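How to oil a wooden tabletop

An oiled table needs a fresh coat when water stops beading on it. Flick a few drops on and leave them for a minute. If they soak in and leave a dark patch, it is time. Ours gets done once a year, usually in August, when the windows can stay open overnight.

What you need

Hardwax or Danish oil (I use Sevetti Clear)
Sandpaper, 120 and 180 grit
A cork sanding block
Lint-free cotton rags
White spirit
Thin gloves

A 545 ml tin of Sevetti does two coats on our dining table with a little left over. Dirnon sells a cheaper oil that works well enough but smells stronger and takes longer to go off.

Step 1. Clean the top

Wash it with warm water and a drop of washing-up liquid, then wipe it down with plain water. Greasy spots need white spirit on a rag. Let the wood dry overnight. Damp wood will not take the oil evenly and you will see the patches for months.

Step 2. Sand

Start with the 120 grit and go with the grain in long strokes. Keep the block flat. It is easy to press harder on a ring mark and end up with a dip, so work a wide area and let the mark fade slowly. Change to the 180 once the surface feels the same all over.

Hoover up the dust, then wipe with a rag barely dampened with white spirit.
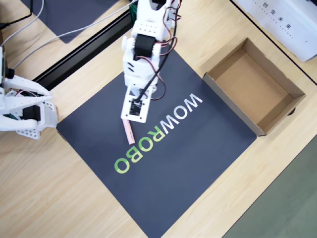 Do not skip the edges. They get more hand grease than the middle and are often the driest part of the table. A folded piece of 180 held in the fingers is enough for them.

Step 3. First coat

Stir the tin, don't shake it. Pour a small pool in the centre and spread it with a rag, first across the grain and then along it. Leave it for 15 minutes.

Wipe off everything that has not soaked in. The top should look satin and feel nearly dry to the hand. Oil left standing goes sticky and has to be scrubbed off with white spirit.

Step 4. Second coat

Wait overnight, rub down very lightly with used 180 paper, wipe and repeat step 3 with half as much oil. Pale woods rarely need a third coat.

Drying

Keep cups off it for a day and hot pans off it for a week. Do not put a tablecloth on until the smell has gone.

Used rags

Oily rags can heat up and catch fire by themselves if they are left in a heap. Spread them flat outdoors until they are stiff, or soak them in water before they go in the bin.

Small repairs later on

For a single ring or scratch, sand just that patch with 180, feather the edge out and rub in a teaspoon of oil. It will look darker at first and should blend in over a few weeks.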